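22 Apr 2023

I finished Vondach last night, after 56 hours spread over five weeks, and I want to write down how its save system works before I forget the details. The manual covers it in one paragraph. Most of what follows comes from testing on the PC version, patch 3.

The game keeps two kinds of save. The first is the anchor, a full snapshot written when you rest at a station. The second is a running log of changes made after that anchor: doors opened, crates moved, enemies killed, items picked up. When you load, the game restores the anchor and replays the log on top of it. That explains why a load right after resting is close to instant, while a load after a long trip through the lower docks can sit on the black screen long enough to make you think it has crashed.

The log holds 1000 entries. Once it is full, the oldest entries are dropped, and anything they described goes back to the state it had in the anchor. I found this by accident. I had cleared the pump hall, spent an hour stacking crates to reach a roof, then quit and reloaded. The crates were where I left them. The pump hall was full again.

You can reproduce it as follows:

1. Rest at any station.
2. Open one door close by and leave it open.
3. Go to a room with loose objects and knock them around until the log fills. The bottle store works well, as each bottle counts every time it comes to rest.
4. Save, quit to the menu and load.
5. Walk back to the door. It will be shut.

Inventory is safe. It is stored outside the log, so you never lose an item, and in a few places you can pick the same item up twice. The speedrunners are already using this to get a second fuse before the elevator. I tried it and got the fuse on my third attempt, though the timing on the bottles is fussier than the videos suggest.
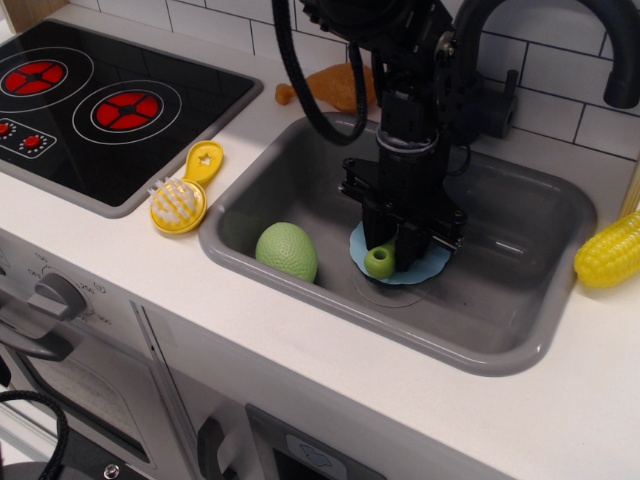 Quest flags are the odd case. They sit outside the log too, but the objects they refer to do not. If a quest tells you to start a generator, and the log later drops the generator entry, the quest stays complete and the generator goes back to being off. In most places this is harmless. In the relay tower it is not, as the lift needs power and the switch will not take a second press once the quest is done. The only fix I know is to load an older anchor. The game keeps the last three, so rest often, and don't rest three times in a row at the same station — you will overwrite everything useful.

Tronitance, the studio's previous game, had a similar design with a much smaller world, and I never ran into the limit there. My guess is that the code was carried over and the number was never raised. The save files of the two games share the same header layout, and a small viewer called Netico, written for the older game, will open a Vondach file and list the log entries without complaint. It shows the object names as raw numbers, but the count at the top is correct, and that is all you need to know how close you are.

Some settings affect how fast the log fills:

- **Physics detail.** On High, small debris is logged. On Medium it is not. This made the largest difference by far.
- **Persistent bodies.** Each body is one entry, plus one more every time it moves.
- **Autosave interval.** No effect. An autosave writes the log to disk and does not create an anchor, whatever the menu text implies.

I played most of the game on High and switched to Medium for the last two areas. I saw no resets after that.

The console version may behave differently. I only had access to it for one evening and did not get the log to fill, but I also didn't have a way to read the count, so I wouldn't take much from that.

A patch is planned for June. The notes posted so far mention "save stability" with no further detail. If the limit changes I will run the door test again and update this post. The next thing I want to look at is the Sandhu expansion map, which loads as a separate world and may have its own log. I have reached the ferry with an anchor from just before it, and I have not yet stepped on board.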